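Kitchen Counter and Sink Area, Dremport

Retno Lumbantobing
Posted 4 June 2025
Album: Home / Kitchen

The kitchen in the Dremport apartment is narrow, with the sink on the window side and a single run of counter between the sink and the stove. Most of the small things we own for cleaning and cooking end up on that counter. I went through them over one long weekend, put back what we use, and wrote the notes below so the rest of the household knows where things go now. The old list taped inside the pantry door can be thrown out.

The counter

Gray with darker and lighter specks, and it came with the apartment. The specks hide crumbs very well, so wipe it even when it looks clean. The quickest check is to bend down and look along the surface toward the window.

No hot pans directly on it. The two cork mats hang on the hook by the stove, and there is a third one in the drawer with the dish towels. The landlord's sheet says not to use bleach or oven cleaner on the counter either. Dish soap and warm water are enough for nearly everything. Coffee and turmeric need to be wiped up right away, and beet juice too if anyone ever buys beets again.

The section left of the sink stays clear for the drying rack. The section next to the stove is for chopping. Mail, keys and chargers go on the shelf by the front door.

The drying rack

The Kinel rack replaced the wire one in August. It folds flat and fits in the gap beside the refrigerator when we have people over. Plates go in the back row, bowls in front, and the cup pegs are on the side nearest the wall. It holds dinner for four if the big pot is dried by hand.

The tray underneath slides out toward you. Empty it every evening - it does not drain into the sink by itself, whatever the box says. If a white line shows up along the edge, soak the tray in vinegar and water for 35 minutes and scrub the corners with the old toothbrush.

Under the sink

This was the worst part of the kitchen. There were 6 half-used bottles of glass cleaner, most of them from before we moved in. I poured them together where the labels matched and took the rest to the hazardous waste drop-off.

What is left is in two bins. The blue bin has the everyday things: dish soap, dishwasher tablets, the spray bottle, and trash bags. The white bin has what we use once a month or less, such as the drain brush, the descaler, and the jar of Davoneo paste for the stove top. Please keep the paste upright. The lid does not seal and it has already leaked once over the liner.

Do not push the bins all the way to the back. The shutoff valve is behind them on the left, and you need to be able to reach it.

The spray bottle

Water, a little dish soap, and a spoonful of white vinegar. It is for the cabinet doors and the tile. I do not use it on the counter because of the vinegar. There is a strip of masking tape on the bottle that says what is in it. If you refill it with anything else, change the tape.

Cloths and pads

The cloths in the top drawer are sorted by color. Yellow is for dishes, white is for counters, and anything with stripes is for the floor. They get washed together on hot, without fabric softener. There are 5 of each, enough to get from one laundry day to the next.

The pads and textured pieces are kept apart from the cloths. Anything with a raised surface picks up bits of food in the low spots, so rinse it under the tap, squeeze it flat if it is soft enough to squeeze, and stand it on its edge to dry. Do not leave it lying in the bottom of the sink overnight.

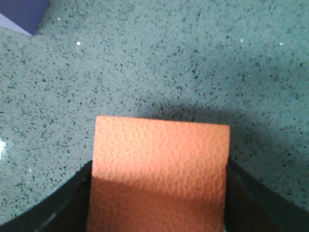
Orange piece with a pebbled pattern, gray speckled counter behind.

I like a bright color for small things on this counter. Anything gray or beige disappears against the specks, and I have put a shopping bag down on top of more than one dishcloth without seeing it.

The utensil crock

Wooden spoons, two spatulas, the ladle, and the flat whisk. Everything else went into the second drawer. I took out the spoon with the split handle and the plastic turner with the melted corner. Wash the crock itself now and then. Water collects in the bottom when the spoons go in damp.

Shelf over the stove

Salt, oil, pepper, and the Setiawan chili flakes, in that order from the left. The rest of the spices are in the cabinet, away from the heat. The shelf gets greasy faster than anything else in the room. I take everything down and wipe it with hot soapy water every other week, and the bottles get wiped before they go back up.

The window sill

Basil in the square pot, green onions in the glass. Change the water in the glass every couple of days. The sill is painted wood and the paint is starting to lift at the right-hand end, so keep a saucer under both.

Still to do

The cabinet over the refrigerator has not been touched. It has the cake pans, the fondue set, and a box I have not opened since the move. The drawer next to the stove sticks and needs new runners. I asked the landlord about it and was told to go ahead and send the receipt, as long as it stays under $235. I will add to this album after the drawer is fixed.

Back to Home albums
Next album: Hall closet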